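Bramwell Table Tasks: Sticks and Cup

Part of the Bramwell set of small tabletop chores. The task covers thin wooden sticks and a cup on a table with a cloth on it. Sticks are picked up and stood in the cup until the tabletop is clear, then taken out again for the next round.

Contents
- 100 rounds, in 8 folders
- notes.txt, one line per round
- folder 7 was redone in February after a naming mistake
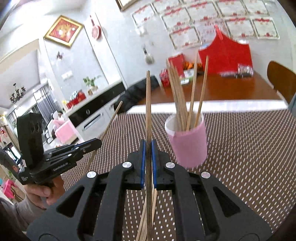 Sticks in the pink cup, dotted tablecloth.

Known issues
Thin sticks are easy to lose against a busy cloth. Round 27 has no end time in notes.txt. Items on other tables are not labeled.

Contact
Oanh Trình for the files, Braulio Montes for the notes. Please give the folder and round number when you report a problem.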